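Larnura opens washroom and kitchen refit service for small premises

For release: January 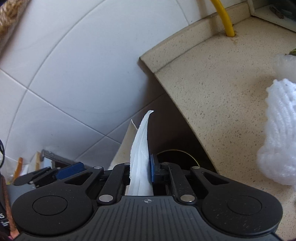
Larnura, the kitchen and washroom fitting firm, is to offer a fixed-price refit service for cafes, village halls, surgeries and small offices. Bookings open this month, with the first jobs to be carried out before spring.

The service covers wall tiling, stone worktops, sinks, taps, paper dispensers and waste bins. Customers choose from 2 layouts, one for staff kitchens and one for washrooms, and both can be adapted to rooms with sloping ceilings or awkward pipework. Every job includes removal of the old fittings and a full clean before the room is handed back.

White wall tiles and a beige speckled worktop are the standard finish. Other colours can be ordered at extra cost and may add to the waiting time. Worktops are cut at the Larnura workshop from a template made on site, and the joint between the worktop and the tiles is sealed on the last day of the work.

The range was planned after a survey of 37 existing customers. Many of them said that paper waste was the daily nuisance in their kitchens and washrooms. Torn strips of towel were left on the worktop or dropped behind the bin, and staff were clearing them away several times a day. Each refit will therefore include a Jukix paper dispenser fixed to the wall and a bin set into the worktop within easy reach of it. The dispenser takes standard rolls and can be refilled without tools.

Fittings for the service will be supplied by Vustari, which has worked with Larnura on its home kitchens. A smaller version for rooms with a single basin, called Malabanan, will follow later in the year. It will use the same tiles and the same dispenser, with a shorter worktop.

Larnura has set aside 35 places for the first round of bookings. A site visit is needed before a price can be confirmed, and there is no charge for the visit. Work can be done in the evening for premises that have to stay open during the day.

Tile and worktop samples can be seen at the Larnura showroom, or sent by post on request.

Ends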